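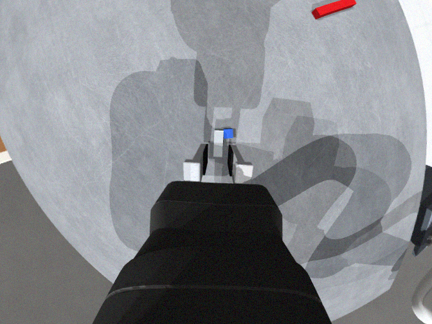
White block with the blue cube tight beside it, red bar up at the far side. Fingers open, wrist view, Ollen sim.

Thread on a planner fault in our Saber cell. Simulation only, no hardware damaged. The same code path was due to go on the real arm in June, so I'm writing it up in full.

Task is plain tabletop sorting. Close on the white block, lift, place, go back for the next part. The batch was 300 episodes with randomized part positions. Fingers open on approach, pads vertical.

Episode 133 stopped on the joint torque limit. The log said "grasp complete, moving to place." The gripper was nowhere near the place pose and had nothing in it. Summary page counted the episode as a success with a warning.

First guess was contact physics. Small parts that start out touching can get kicked apart by the solver on the first step, and then the target pose is stale. Checked the part poses for the whole episode. Nothing moved.

Second guess was Lelex, our gripper driver, which has a history of reporting "closed" when it means "command received." Replayed with the driver stubbed out. Same trajectory, same stop. Lelex is cleared this time.

So it was the planner. We use Zalley for grasp selection and motion. It groups parts that are in contact and treats the group as one body, then looks for a grasp on that body.

With the cube against the white block, the grouped body gets wide enough at one end that the candidates there fail the clearance check. The remaining candidates failed on reach. Result: an empty list of grasps. That is a correct answer and should end the attempt.

The wrapper we wrote around Zalley took the first element of the list. For an empty list it returned a default pose. The default pose is all zeros with identity rotation. Zero in which frame? Robot base.

In other words, "no grasp found" became "go to the center of your own mount." 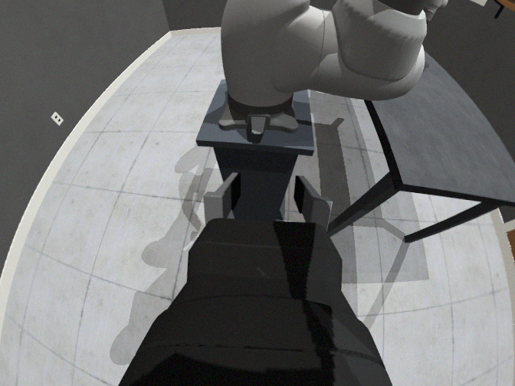

Page last changed: June, 4 p.m.

Wrist view again, same cell, with the fingers open toward the arm's own pedestal. There is no part in this direction. When the wrist camera is filled with the blue-gray base, something upstream has sent a bad target.

The inverse kinematics can't reach the base origin, for obvious reasons. It is allowed to return the closest reachable pose, and it does. The arm folds back as far as the joint limits let it and keeps pushing toward the target.

Why the self-collision check stayed quiet: the pedestal was on the exclusion list. The mounting foot and the top plate overlap slightly in the collision meshes, so the checker reported a permanent hit at startup. Somebody (me) excluded the whole pedestal to silence it.

The exclusion should have covered one pair, foot against plate. As written it covered pedestal against everything, gripper included. It had been in the config for 5 months.

Why the log said "grasp complete": the state machine advances when the motion call returns. A closest-pose result counts as a return. There was no check on finger gap before the place move.

Count of separate faults, for those keeping a list: 4.
Default pose on empty result.
Closest-pose IK accepted without a distance check.
Pedestal excluded from self-collision.
No gap check after closing.

Any one of these fixed would have stopped the episode earlier. The torque limit is what caught it. I don't like the torque limit being the first thing that catches it. On the real arm that is contact first and stop second.

Fixes are in. The wrapper raises an error on an empty list. IK results farther from the target than the position tolerance are rejected. The exclusion is now the single pair. The state machine reads finger gap and compares it to the expected part width.

Also added a keep-out volume around the pedestal, sized to the top plate plus margin. It is crude and it costs some reach on the near side of the table. I'll take that for now.

Reran the full batch with the same seeds. The bad episode now ends with "no valid grasp" and the arm holds at the approach pose. It is scored as a failure.

Still open: the contact grouping itself. Two parts touching is a normal condition for this task and the planner should be able to push one aside or grasp across the narrow side. Filed with the Zalley maintainers, with the seed and part poses attached. No reply yet.

Also open: the summary page. A torque stop should never roll up into "success with warning." That change touches other people's dashboards, so it goes in separately.

Question I've had twice: would the e-stop have handled it on hardware? If a person was watching and reacted in time, yes. The batch runs unattended overnight, so I am not counting it as protection.

If you have a wrapper around a planner, search it for default poses. Ours had one more, in the place routine. Same zeros, same frame. Removed.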